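Posted December 2025 by Ginette Lévesque

I finally finished the write-up on mixed-view training, so the short version goes up first and the full tables can wait.

The question was whether a policy trained on wrist and fixed views together would still cope when one view is taken away at test time. Florêncio Figueiredo had argued for dropping a view at random during training. I favoured a separate model for each camera, mostly out of habit. 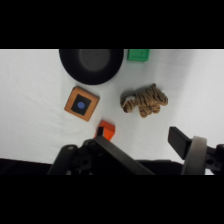 We kept 3,048 of the 3,203 demonstrations. The rest had timestamp gaps between the two streams, and I didn't trust my own interpolation enough to leave them in. Objects were laid out on white cloth, with a plush tiger in some layouts as a soft shape to grasp. Cubes are easy by comparison.

Random dropping won. Over 600 test trials it beat my separate models on the wrist view and tied them on the fixed one. The behaviour I didn't expect was near the cubes, where the joint policy slowed down before closing. Vasco Tavares thinks that's a labelling artefact. I'm rerunning 125 trials with new labels to check. 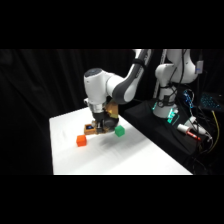 Otbridge, November

Notes from the reruns. The slowdown is still there with green and orange cubes. It's smaller when they sit further apart. I haven't tried a coloured cloth yet, and Vasco wants that done before we change anything else.

Contact | © Ginette Lévesque | Back to top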